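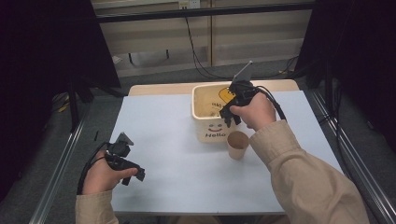
Two hand-held grippers over the practice table, with the bin and a paper cup.

New on the bench: the Hidosau hand gripper pair

By Zinash Woldemariam
29 Aug 2019

Several members have asked me if the Hidosau grippers are worth the money, so I have used the pair for 2 weeks and I write my opinion for the newsletter. The kit costs 796 dollars from Zanerico, cables included. The table is not included, and also not the frame.

For those who did not follow the spring issue: you hold one gripper in each hand and do the task yourself, and the recording is later used to teach the arm. I wanted to know if a person can work with them for a full morning without the wrist becoming tired. My answer is yes for the left and almost for the right. The body is compact and the fingers close well on the handle. After 90 minutes I felt the weight when I kept the right one high above the bin, but on a low table you will feel it less.

Small things like a paper cup need patience. The jaws close fast at the last part of the travel, and in my first session I crushed more cups than I like to report. I advise to begin with something harder. By my second day I had 38 good recordings of moving a cup, which for me is a normal speed.

The cables are my main complaint. Each gripper has its own, and when the hands cross, the cables also want to cross. I now let the left one go back along my wrist and the right one out to the side of the table. Agbayani sells a clip for the sleeve, but I did not try it yet.

The manual is short and the setup pages are clear. The page about calibration is not clear, and I had to read it three times. Zanerico answered my email the next day and sent a corrected page, so please ask them for it when you order.

Members can try the pair in the Dernwood room until October. Write your name on the sheet by the door, and wear long sleeves if the cable on the skin bothers you.

4 comments | 11 shares
Last updated: two days after posting, price corrected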